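Search this blog
Enter keyword Go

My black bag, and the white table

I have carried the same kind of bag for more than four years, and in February I decided to write something about it, because my sister asked me which bag she should buy and my answer became too long for a message.

The bag is from Sollari. It is a plain black tote of fabric with brown handles. I bought it in a small shop in Alcaraz, where they had it in three colors, and I paid 32 for it, which I found a little expensive at that time. Now I do not think so. I take it to the market, to the library and to the office, and it goes with me on the train to Ninham when I visit my parents.

What I like the most are the handles. They are long, so I can put them over my shoulder even when I wear the winter coat. When I put the bag down, the front one falls over the side and makes a big loop. For some people this looks untidy. For me it is easy to catch with one hand. 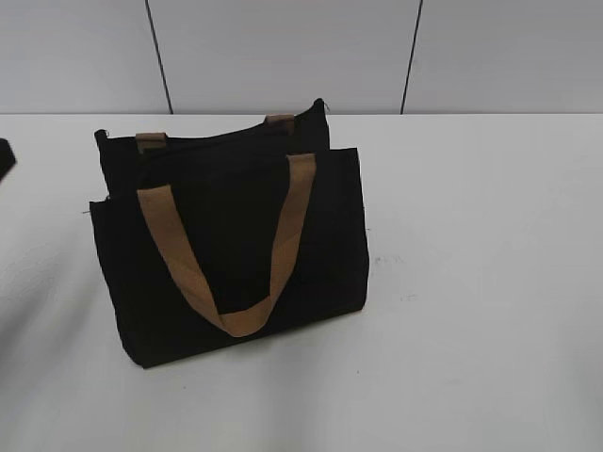
The black tote with its front handle hanging down.

There is no logo on the front, and I was looking for this for a long time. Before, I had a bag from Rololby with a large print, and the print broke into small pieces after some washing. The black fabric shows dust and the hair of my cat, this is true, but I clean it with a damp cloth and it is enough for me.

I weighed my bag in the kitchen when it was empty, and it was 315 grams. I did not find this number in any shop, so maybe it helps somebody. With a water bottle, a book and my lunch it becomes heavy quickly, like every bag.
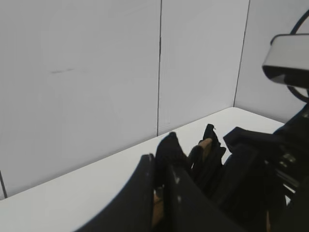
Page last changed: February, 6 p.m.

A few words about the white table also, as I have started to like this kind of place very much. The top is plain white and the walls behind it are a pale gray, almost white, with thin dark lines where one panel meets the next. One wall has a small dark mark. I would like to have such a corner at home for packing. On my own table there is always a newspaper, and my keys disappear under it.

My habit is to pack in the evening. I put the book in first, standing, then the lunch box next to it, and the umbrella on the side where I can reach it. The keys go on top in a little pouch. In the morning I only add the water.

To my sister: take the black one, and try the handles with your coat on before you pay.

6 comments | 4 shares

Contact | Copyright, all rights reserved | Back to top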